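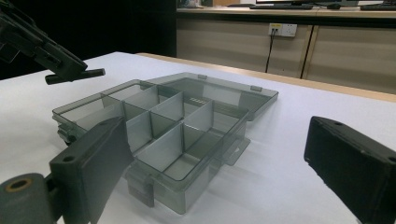 My rain gauge never agrees with the airport. Is it the gauge or is it me?

gravelroad_gauge
Posted September 3, 2024

Hi all! I started keeping rain records this spring and I have 154 days written down so far (in pencil, in a notebook, because my handwriting in pen is a disaster). I love it way more than I expected to. I go out every morning with my coffee, read the gauge, dump it out, write the number down and feel like a scientist before breakfast.

My problem is that my numbers almost never match the airport in Starbridge. Sometimes I'm a little under, and then after a storm I can be way under. Last month the airport reported a big soaking overnight and I had barely enough to cover the bottom of the tube. Other days it's the reverse, but mostly I come in low. Over the whole stretch I'm short by quite a lot when I add it all up.

Some details in case they matter. I live on the Grovamness side of the ridge, 14 miles from the airport, and my place is 400 feet higher up. The gauge is a Sistia, the plain clear plastic kind with the funnel on top, no electronics. It's screwed to a fence post at the back of the yard, and there's a big maple on the west side, which is where our weather comes from. The fence is the tall privacy kind. I tried to get it level but I was eyeballing it.

So do I have a bad gauge, is it in a bad spot, or is this just how rain is? I was hoping to send my numbers in to the Habte Creek watershed group when they put together their yearly water report in December, and I don't want to hand them a pile of junk. Also wondering if I should go back and correct my old readings somehow. Thanks in advance, I've learned so much from lurking here!

slowdrizzle

It's the tree. Move it. A big maple with all its leaves on is going to catch rain before it gets to you, and with the wind coming from that side it's even worse. My neighbor had the same thing with a garage.

Also don't trust the airport ones, those automatic gauges are wrong half the time.

puddle_reader

I wouldn't go as far as saying the airport is wrong half the time :) but I do agree the tree is the first thing I'd look at. I've been doing this for a good long while now and have made pretty much every mistake you can make with a tube on a post, so let me try to take your questions one at a time.

First, some of this is just how rain is. Summer storms are patchy. I've stood in my kitchen watching it pour on the next street while my own driveway was dry. With that much distance and a ridge in between, I'd be surprised if you and the airport matched on any one thunderstorm. Where you should see the two get closer is over longer stretches, and especially with those gray all-day rains in the cooler part of the year that cover the whole county. If you're still way low on those, then something local is eating your rain. Hills can go either way, by the way. The side facing the wind often gets more and the far side less, so being higher up doesn't promise you extra.

Second, the spot. The usual rule is to put the gauge at least as far from a thing as that thing is tall, and 2 times the height is better if you have the room. So for a maple you want to be a good long way out into the open. I know that's hard in a normal yard! Do the best you can. When I moved mine I just walked around with the post in my hand until I could look up and see mostly sky, and that got me most of the way there.

The fence matters too. A tall solid fence makes the wind do odd things right above it – it lifts and swirls, and light rain gets carried over the top of the funnel. If you can get the gauge on its own post out in the lawn, do that. The top of the funnel should stick up a bit above the post, and I like to cut the top of the post at a slant facing away from the gauge so drops don't splash back in. Then put a level on it. Not by eye, a real one. Mine had a lean I couldn't see at all until I checked it. 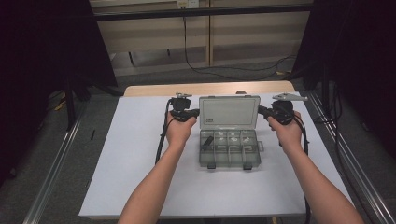 Does the dew in the bottom of the tube go down as rain?

Dew doesn't get added to your total. If you know it was a clear night and all you have is a little moisture from dew or fog, write a zero and make a note of it in the margin. If a few real drops fell but there's too little to measure, put a T for trace.

Now the time of day. This is the one that got me. You read yours in the morning, but the airport's daily number normally runs midnight to midnight. So a storm that comes through at supper time goes in their book for that day, and it goes in yours the next morning. If you compare day by day you'll look way off when you're both fine. Try lining up whole storms, or whole months, and see if the gap shrinks. Your big overnight soaking might be partly this (depends when it started).

As for the Sistia, I haven't used that one, so I can't tell you if it's good or bad. What I'd do is check it against a kitchen measure. If your instructions tell you how much water by volume should make an inch in the tube, pour that in slowly and see where it lands. Mind that you read the bottom of the curve with your eye level with the water, and don't look down on it from above. Also give the funnel hole a look. Mine likes to collect maple seeds and one very determined spider, and a clogged funnel will just sit there full and then lose some to the sun.

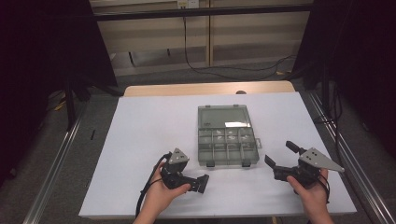

Gray organizer box with the lid open.

On fixing the old readings – please don't! Leave every number exactly the way you wrote it down. You can't know how much the tree took on any given day, and a guess on top of a reading is worse than a low reading somebody knows is low. Write down where the gauge was, how far from the maple and the fence, and the date you moved it. Draw a little map in the notebook if you like drawing. Then start a fresh page for the new spot.

I'd still offer your numbers to the creek group and tell them all of that up front. I don't know how they run their report, so ask if they want the early part or only what comes after the move. Even the days with zero are worth having, dry days are part of the record.

One last thing before it gets cold. If your gauge has an inner tube, take that and the funnel off when freezing weather is coming, or the water freezes and cracks the plastic. Then you catch the snow in the big outer cylinder, bring it inside, melt it, and pour it through the tube to measure. I lost a good tube by leaving it out one night too long and I'm still mad about it.

gravelroad_gauge

Oh wow, the midnight thing never crossed my mind! I went back and compared by storm and a couple of my worst days look a lot better now. I'm still low on the steady rains though, so the maple is guilty too. I've picked a spot out past the vegetable bed and I'm borrowing a level this weekend. Leaving the old numbers alone, promise.

Related
How high off the ground should a rain gauge be?
Melting snow to measure it – warm water trick
Creek level jumped but we had no rain, why?
Reading the gauge at a different time when you travel
Can I use a straight-sided jar for a rain gauge?
Birds keep sitting on my funnel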